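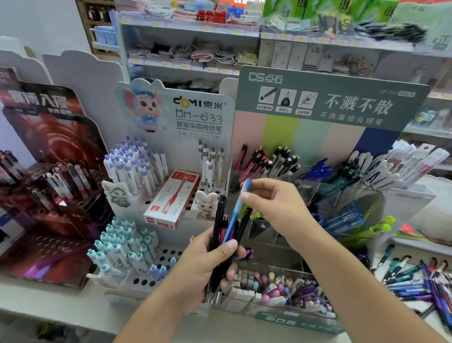
Figure 1. Sorting pens by hand at a stationery counter.

Search this site Enter keywords Go

Draft Rules for Handling Small Retail Goods with a Shared-Space Arm
Project report, Automation Practice course
Mereana Kerslake, Angus Tomoana, Saskia Ngata
Supervisor: Beverley Harawira
Submitted Thu 29 October

1. Purpose

This report proposes a set of working rules for a light robot arm that sorts and restocks small goods at a shop counter while people are present. The general safety standards for shared workspaces address force, speed and stopping. They say little about the condition of the goods, the arrangement of a display or the conduct of staff who reach in beside the arm. The rules in section 4 are intended to be read together with the arm supplier's manual and the shop's own risk assessment. They do not replace either document.

2. Background

Pens were chosen as the reference goods. They are thin and light, and they are commonly handled in bunches. At the counter in Figure 1, one hand holds a bundle upright while the other takes a single pen by its top. The displays nearby include cardboard racks with round holes on two levels, a transparent divided holder and a clear compartment tray, and other pens lie loose on the counter top. A rule written for one type of holder would therefore leave much of the counter uncovered.

The cardboard racks deserve particular attention. Several carry printed headers or cutout figures that stand close to the pens. An arm that approaches from the side may strike a cutout before it reaches a pen, and the force involved would be too low to trigger a protective stop.

3. Method

The group built a test counter in the Clukier laboratory and fitted it with an Amo arm and a two-finger gripper. The first draft of the rules was written in January and contained 67 clauses, many of them repeated from other course material. After a review with the supervisor, the draft was reduced to 31 clauses in five groups.

Each group was then checked in a session of 40 minutes. One student worked at the counter, a second held the stop control and a third kept the log. Any clause that the person at the counter could not recall without the sheet was marked for rewriting. The group did not measure sorting speed.

4. Proposed rules (short form)

4.1 Approach. The arm shall enter a rack from above. Side entry is permitted only for trays and loose goods.

4.2 Grip. The gripper shall take one pen at a time from a bundle and shall not close on a push button. If two pens are lifted, both shall be set down in the tray.

4.3 Shared reach. When a hand is inside the marked zone, the arm shall hold its position. It shall not resume until the operator has confirmed by button — withdrawal of the hand is not confirmation.

4.4 Misplaced goods. A pen that does not match its holder shall be moved to a holding tray. Staff decide where it belongs.

4.5 Records. Where cameras are used, the log shall state what is recorded, who may view it and when it is erased. A notice shall be placed where customers can read it before they reach the counter.

5. Discussion

Rule 4.3 caused the most disagreement. Ms. Ngata considered the button press a burden in a busy shop and proposed a timed restart. Mr. Tomoana objected that a person who pauses with a bundle in one hand may reach in again at any moment. The button was kept, although its location was moved to the front edge of the counter so that it can be pressed with the forearm.

Rule 4.2 remains incomplete. Pens in plastic sleeves were not tested, and neither were boxed pens. The Tagle gripper pads supplied with the arm have a smooth face, and a change of pad would require the grip clauses to be checked again.

6. Further work

The group recommends a trial outside the laboratory, with shop staff in place of students. The Ralard counter on the ground floor has been suggested as a site, subject to approval by the department. The full clause list and the session logs are held by the course office.

Filed under: Student Work > Robotics > Safety and Good Practice

3 comments

Paora Sutcliffe
Does 4.3 apply to a customer's hand as well as a staff member's? The wording says "a hand" but the button is for the operator.

Mereana Kerslake
Any hand. We will state that in the full clause.

Beverley Harawira
Please also define "marked zone" before the next version. The tape on the test counter was moved between sessions.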